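I was supposed to be packing. The train to Sornmont left at 5 in the morning, and by nearly midnight my suitcase held one sock and a paperback. So of course I went through the snack drawer instead (priorities!) and dumped the best of it in the bedroom.

The spicy strips were the ones I couldn't decide about. My sister had mailed them to me in April, and I'd been saving them for something big. A new job? A wedding? I had 2 days in Sornmont with an aunt who thinks black pepper is daring.

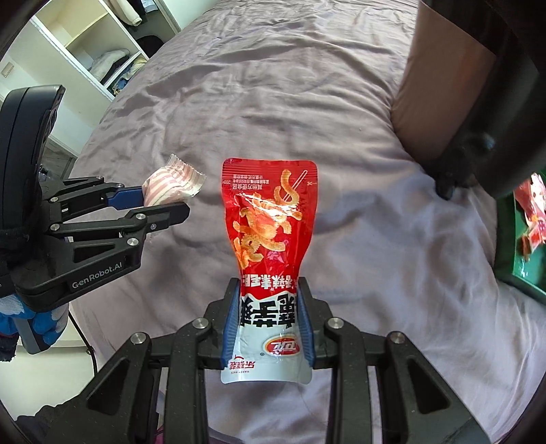 The red bag, chopsticks and all.

I told myself I'd open it on the train. Then I told myself I'd only smell it. By the time the alarm went off I had orange fingers, a burning mouth and still just the one sock packed, and I called my aunt to say I'd be on the later train.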